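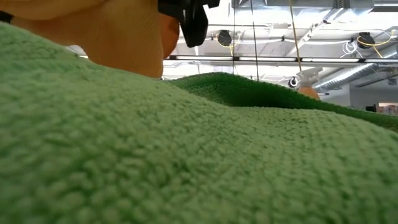

Holger Boström says to slow the closing speed before you buy anything, and I did, but my gripper still lets go of towels halfway up.

Search Lobo Help Go

It's a home build, two fingers, and I've been at it since April. Flat towels are hopeless, though a raised fold sometimes holds. Softer fingertips, or more squeeze?

Praltberg
Softer tips, love, every time! Mine were hard plastic and terry just slid off them. I cast new ones in silicone, gave them a day to cure, and then came in low across the fold with the fingers 4 cm apart (start wider if yours is a thick towel).

Gamevent
more squeeze. worked for me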